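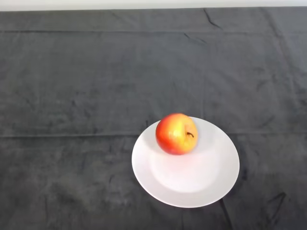

What size cloth do I need for my table?

Measure the top, then add the drop you want on each side. The Rosach charcoal cloth comes in two widths, 80 cm and 114 cm, and both are sold by length up to 118 cm.

The cloth is dark charcoal grey with a soft, brushed feel and a slightly mottled look. It is sent out folded, so expect fold lines when you first open it. A cool iron on the back takes most of them out. White crockery shows up well on it.
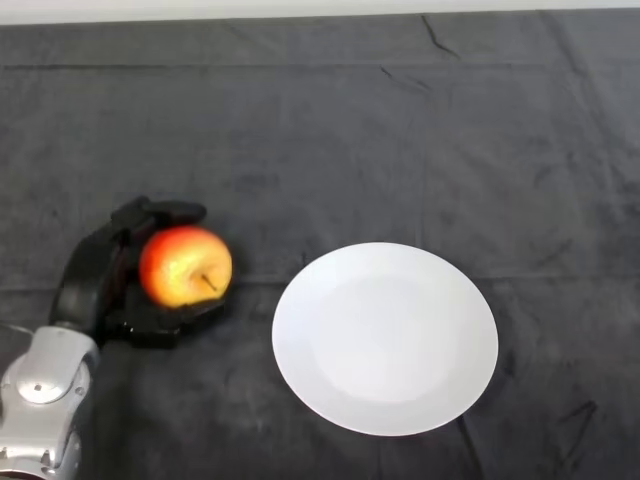
Wash it on its own the first time, as the dye can run. Do not tumble dry. Crumbs come off with a dry clothes brush.

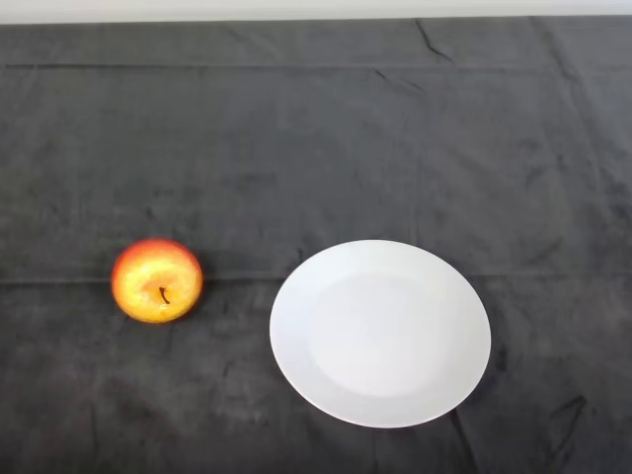

Skulter Table Linen Department, Linirstead

The plain white round plate has a broad flat rim and a shallow well. It is sold singly, and the cloth is not included. Orders for either go to Sun-ja Noh at the linen counter.
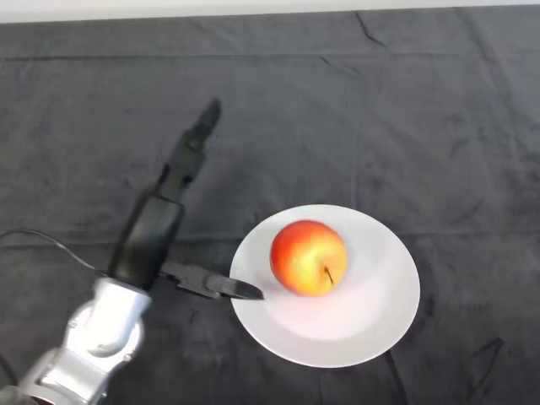 Plates can be returned unused within the month. Cut lengths of cloth can't be returned, so please check your measurements before ordering. The next delivery of the wider cloth is due in October.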